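# Small Repairs and Other Ways to Lose an Evening

*August 2019*

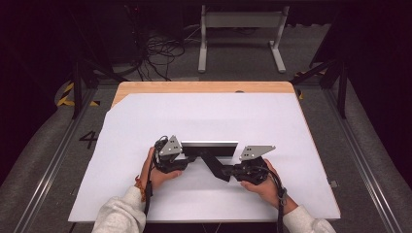 *A white cover on the table. Tip 1, and the only one I insist on.*

I've been collecting bench tips since we moved to Poltley, mostly on the backs of receipts, and my drawer will no longer close. So they're going up on the page. They are in the order I found them in the drawer, except the first.

## 1. Cover the table in white

An old bedsheet, shelf liner, a flattened paper bag turned inside out if that's what you've got. Tiny black screws vanish on a dark wood table and vanish even faster on a patterned tablecloth. My mother-in-law's tablecloth has poppies on it, and every poppy has a black center exactly the size of a laptop screw.

Pull the cover tight and clip it under the edge. A wrinkle is a gutter, and gutters lead to the floor.

## 2. Egg cartons for screws

One cup per step. First screws out go in the first cup, and so on down the line. When you put the thing back together, start at the last cup and work backward. If a cup still has something in it when you're done, you aren't done.

Cardboard beats plastic. Plastic cartons slide around and tip over when you sneeze. You can also write on cardboard — "battery door," "left hinge," "no idea."

## 3. Stop squeaky hinges properly

Everybody reaches for the spray oil. It works for a week, then it collects dust and the squeak comes back lower and more sarcastic. For a door hinge, tap the pin out, wipe it down with a rag, rub it with plain candle wax, and tap it back in. Do one hinge at a time. I did all three at once in Braltby and spent the rest of the afternoon holding a door.

Brass pins that are bent won't be cured by wax. Put the pin on something solid, give it a couple of taps with a hammer, roll it on the table to see if it wobbles.

## 4. Stripped screw heads

Lay a wide rubber band flat over the head, push the driver in hard through it, and turn slowly. Works about half the time on Phillips heads and never on the one holding up the shelf you care about.

If it doesn't, try the next size up in drivers before you try anything with a drill. Most "stripped" screws in my house turned out to be perfectly good screws attacked with the wrong driver by a man in a hurry.

## 5. Loose screw holes in wood

Wooden toothpicks and white glue. Pack the hole, snap the ends off flush, let it dry overnight, then put the screw back. Overnight means overnight. Pallavi Solanki wrote in to say she gave hers twenty minutes and now owns a cabinet door with a very short memory.

Wooden matches do just as well for bigger holes. Cut the heads off first, please.

## 6. Labels and the goo they leave

Warm the label with a hair dryer and peel from one corner, slowly, folding it back on itself. For whatever stays behind:

- **Glass:** cooking oil, ten minutes, then dish soap.
- **Metal:** rubbing alcohol on a rag.
- **Painted wood:** more hair dryer and a fingernail. Leave the alcohol in the cupboard.
- **Books:** live with it.

## 7. The jar of mystery parts

You have one. Mine had 414 pieces in it when I tipped it out last April, and 121 of them were the little hex wrenches that come with flat-pack furniture. I now keep one of each size, on a key ring, on a nail. The rest went in the metal recycling.

Keep: wall anchors, picture hooks, rubber feet, felt pads, any spring you can name.

Let go: the spring you can't name. You've been saving it for a machine you threw out years ago.

## 8. Glue that has dried in the nozzle

Wood glue: soak the cap in warm water, then poke it out with a toothpick. Super glue: store it upright in a lidded jar with a few of those packets of silica gel from shoe boxes. Mine lasts months that way instead of one glorious use.

A smear of petroleum jelly on the threads keeps any cap from welding itself shut. Wipe off the extra or you'll be gluing with jelly, and I can report on how that goes.

## 9. Cutting a straight line with a hand saw

Put masking tape over the cut and draw your line on the tape. It shows up better and the wood splinters less. Start with a few short pulls toward you, thumb knuckle steadying the blade, then long easy strokes. If the saw starts to wander, don't twist it back. Go back to where it was still straight and begin again from there.

## 10. Where tools go to hide

Paint the handles something ugly. I used up a can of orange left over from a mailbox, and my pliers have not been lost in the grass since. Ho-yin Chiang objects that orange looks cheap on a good chisel. He may be right, and he's welcome to come over and look for his tape measure, which is gray, and which I believe is under my porch.

## Odds and ends from the bottom of the drawer

- Bar soap on a screw's threads before it goes into hardwood.
- A magnet in a sock finds pins in a rug.
- Sandpaper cuts best from the back, with a knife, one you don't like.
- Measure the stairs before you build the bookcase. Mine is 76 inches tall and lives in the garage.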